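How to write up the minutes of a meeting you barely listened to

You were picked because you had a pen. It happens to the best of us, and it will keep happening until you learn to arrive without one. In the meantime, the meeting is over, you have a page of notes that says "parking??" and "NO (Nermina)", and people want something they can read by Friday.

Start the same day. Notes go off faster than fish. By the next morning you will have no idea what "ask D. re the other one" meant, and D. will not remember either.

Type everything out first, in the order you wrote it, including the doodles if they have words in them. Don't tidy anything yet. You are only getting the raw stuff off the paper and on to a screen, and half of it will turn out to be your shopping. 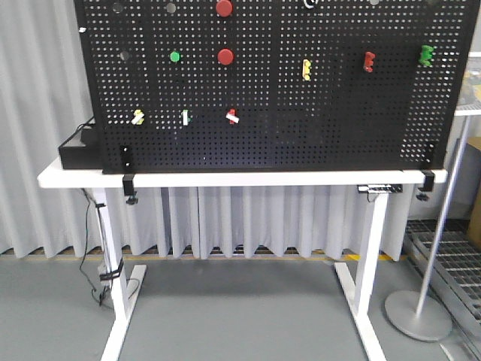 Next, get hold of the agenda and use its headings as your own. If the meeting wandered, and it did, put each thing under the heading where it should have come up. The talk about the Dillora contract took place during Apologies for Absence, but there is no need to preserve that for history.

Under each heading you want only this:

1. What was decided. One sentence, past tense. "It was agreed to renew with Dillora until October."

2. Who is doing it. A name, never "the team". A job given to the team has been given to the carpet.

3. By when. If no date was set, write "no date set". You will be surprised how quickly one appears once that has been sent round.

4. Anything a person asked to have minuted. They will check. Use their wording, even the bit about "going forward".
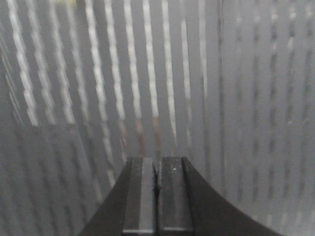 What to leave out

Nearly all of it. A two-hour meeting should come to a page and a half. Our record is the Lamamholm site visit, which ran to 4000 words and recorded both sides of a disagreement over biscuits. It was cut to 400 and has been read since, at least once.

Leave out who was cross. "After discussion" covers everything from a polite nod to a slammed door, and any experienced reader knows which. Leave out jokes too. They don't survive, and the person who made them will ask why you spelt it like that.

Take care with names. Obradović has an accent on the last letter and Vustodow has no second "w" in the middle, whatever your spellchecker thinks.

Send the draft to whoever was in the chair before anyone else sees it. Give them 3 days, say so in the email, and then circulate it whether they have replied or not.

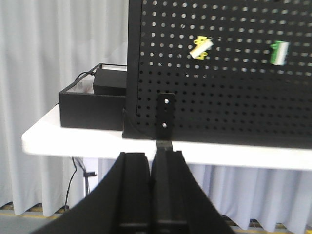

Office Skills Group
Page kept by Nermina Hoxha

When the corrections come back, make the ones about facts. For the ones that begin "what I meant to say was", reply that they can raise it under Matters Arising. Keep your handwritten notes until the minutes have been approved at the next meeting, then shred them.

Save the final version as a PDF, with the date of the meeting in the file name and the word "final" nowhere near it.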